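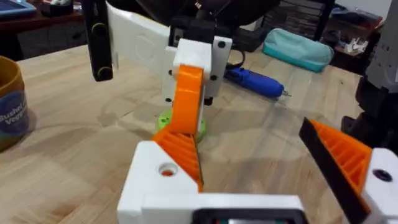
Bench log, 2026-04-27 - clearing the long table

Finally had a go at the butcher-block table, which I've been promising to do since the Iltetti parts came in. I keep telling people it's a work surface and then using it as a shelf, so the rule from now on is that stuff gets a home or it goes in the Bimley bin.

The blue rotary tool stays out for now. I still have 31 little brackets to deburr for the Broldale job and I'm not digging it out of a drawer every time. The cable wants a proper hook though, I keep catching my sleeve on it! Collets and spare bits can live in the teal and white pouch (zip it shut please, I spent ages on my knees last time hunting for a cutoff disc).

Mustard mug, the Bushel one: fine on the table, but keep it over at the edge and well away from any grinding. Metal dust in coffee is not a flavor.

Oil next. The strips in the top still look good to me, but I'd like to get a coat on before August, when it gets sticky in here and nothing cures. Plan is 90 grit only where there are glue spots, then a light wipe, then leave it overnight. The Levchenko oil is $43 a can and I think one will do both sides.

Still to do:
- the cluttered shelf at the back - small white bits need sorting into tubs
- stack of dark cases, find out what's in them and label the ends
- hook for the rotary tool cable
- ask if we still have the 55 mm clamps, or if Broldale borrowed them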